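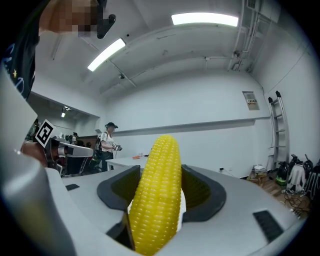 How to clean, check and sort play food (and which advice to ignore)

Posted Thursday, March 21, 2024
Filed under: Toys, Cleaning

Search for how to clean play food and you'll get the same page over and over. Soak it in vinegar, add a few drops of something from a brown bottle, sit it in the sun, done. I run the toy shelves at Dunstan, a toy library with 1,178 items on the books and far too many of them shaped like vegetables, and I have tried most of what those pages suggest. Some of it is harmless. Some of it wrecks the toys. A fair bit of it seems to have been written by people who have never had to get dried yoghurt out from between the kernels of a toy corn cob.

So I've written down what I do now, in the order I do it. It takes an evening for a big tub and half an hour for a household one.

What you need

A washing-up tub or a clean sink
Ordinary dish liquid, the cheap one
A soft toothbrush, and a firmer one for seams
Two old towels
A cooling rack or an airer with a mesh top
Cotton buds
A permanent marker for the bottom of the tub, if you lend things out

You'll notice there's no special toy cleaner. I bought a bottle of Todiveck spray a couple of years ago on the strength of a very confident label. I cleaned half a tub with it and half with dish liquid and could not tell you afterwards which half was which, apart from the smell. The smell lasted a week.

Step 1. Sort by material before anything gets wet

People sort by colour or by fruit and veg. Leave that for the end. What matters now is what each piece is made of, and that isn't always obvious from looking at it. A glossy surface tells you very little. Painted wood can be glossy. So can hard plastic, soft vinyl and the coated foam they use for cheap display fruit.

Pick it up, press it and tap it on the bench. Then make four piles:

Solid hard plastic
Hollow plastic or vinyl
Wood, painted or plain
Everything else: felt, foam, knitted, cardboard, anything you can't work out

If you can't decide, it goes in the last pile. I've lost more toys to optimism at this stage than to children.

Step 2. Check the hollow ones for holes

Hold each hollow piece near your cheek and squeeze gently. If you feel air, there's a hole, and if there's a hole, water will go in and stay in. Look at the base first, then run a thumbnail along the seam.

A lot of guides say to seal the hole with hot glue. I've done it. The glue popped out of nearly every piece within a month or so, and then I had a small hard blob of glue in a tub meant for toddlers, and a hole as well. These days anything with a hole is wiped on the outside and never submerged. If it already rattles with water or has dark specks inside, it goes in the bin. I know there are videos of people flushing bath toys with a syringe. You still can't see the inside when you've finished, so I'm not persuaded.

Step 3. Wash the hard plastic

Warm water, a squirt of dish liquid, ten minutes in the tub. Longer doesn't seem to do anything except turn the water cold.

Then brush. Smooth things like tomatoes and eggs need a wipe and that's it. The trouble is anything with texture, and corn is the worst of the lot: all those rows of rounded kernels, with a groove down each side of every row. Brush along the rows first, from the base up to the tip, then turn the brush and go across them. Going round and round in circles, as one page recommends, just pushes the muck from one groove to the next.

If something is stuck fast, put the cob back in the water for five minutes and try again with a damp cotton bud. Don't go at it with a skewer or a knife point. Scratches hold dirt, and on bright yellow they show up grey forever.

Rinse in clean water. Shake each piece over the sink before you put it down, more than you think it needs.

Can't you just use the dishwasher?

Sometimes. I've put solid hard plastic through on the top rack with the heated dry turned off and had no trouble. I've also opened the door to find a slice of pizza folded in half around the spray arm. If the toy came with instructions that allow it, go ahead. If it didn't, you're guessing, and hand washing a tub of veg really isn't that long a job.

Never for wood, never for anything hollow, and never for anything with a sticker on it.

Step 4. Wipe the wood

Wring the cloth out until it stops dripping. Wipe, then dry with a towel straight away, then leave the piece out on the rack overnight. Leaving wood to soak swells the grain and lifts the paint.

The Pikwood sets we have are painted, with hook-and-loop dots in the middle so children can "cut" the pieces apart. The dots collect hair and fluff to a disgusting degree. Use the firm toothbrush, dry, before you do any wiping. If a dot has lost its grip, peel it off and throw it away; a dot that's half off is a choking risk and it won't last the afternoon anyway.

Oiling the wood is a popular tip. For plain wood, fine, if it makes you happy. For painted wood I can't see what it's meant to achieve.

Step 5. The leftover pile

Felt and knitted food can be hand washed in cool water and pressed in a towel. It will come out slightly the wrong shape. Pull it back while it's damp.

Foam gets a wipe and a hard look. If there's a bite out of it, bin it. Foam with one bite missing will soon have two.

Cardboard boxes and cartons get a dry cloth. When they go soft, replace them with real empty ones from the pantry. Children like those better than the bought kind, which makes me wonder why I ever paid for them.

Step 6. Dry it properly

Most of the bad smells in toy tubs come from this step being rushed. Towels soak up the first lot of water, but lying on a towel keeps the underside damp, so after ten minutes or so move everything to the rack.

Stand long things up if you can. A corn cob dries better on its end, tip up, with air all round it, than on its side with one row of kernels pressed against the rack. Mine stand in the cups of an old muffin tin lined with paper towel. Turn them over after an hour if there's any hollow in the base.

About sunshine: yes, it dries things, and it costs nothing. It also fades them. I left a load of Pasach vegetables on the back step through a long weekend and the capsicums came back pink. An hour or two is plenty.

And about vinegar, because someone will ask. It's good on the chalky marks hard water leaves. I don't treat it as a disinfectant, and I'd be wary of any page that does. If there's been a tummy bug in the house, read the label on a proper household disinfectant, check it's suitable for the material, use it at the strength it says and rinse well. Otherwise soap, water and a brush have done the job here for years.

Step 7. Check each piece before it goes back

Look at the size first. If there's a child under three about, anything small enough to fit in their mouth goes elsewhere. Peas and loose grapes are the obvious ones, but stalks and leaves that pull off the top of things are easier to miss. Tug them. If they move, they're coming off sooner or later.

Then look for flaking paint, sharp seams and cracks. Run your finger along the edge with your eyes shut. It feels silly, and it finds more than looking does.

Last, a sniff. A clean toy smells of hardly anything. If it still smells after washing and a full day's drying, wash it once more, and after that let it go.

Step 8. Sort for play, and keep less

Now you can do fruit and veg, or breakfast and dinner, or whatever system you fancy. I've tried picture labels, colour-coded lids and a rainbow arrangement that photographed beautifully and lasted until the first borrower opened it. What has stuck is one shallow tub with a lid and everything in it visible in a single layer.

That limits how much you can keep, and I think that's most of the benefit. A family brought us a donation last July in three garbage bags, with a note saying it was all "barely used". I believed them. There was so much of it that I doubt any child had ever reached the bottom. We kept 80 pieces and passed the rest along.

If you lend tubs out, write the number of pieces on the base, and take it off again when something goes missing. Ours always come back short a fried egg.

How often?

At home, when it looks or feels grubby, and after anyone's been sick. The weekly schedules you see on cleaning sites strike me as a way of selling sprays. Our lending tubs get done every time they come back, but they go through a lot of hands and at least one dog.

Related pages
Getting crayon off a painted table
Puzzles with one piece missing: keep or toss?
Washing dress-up clothes without losing the sequins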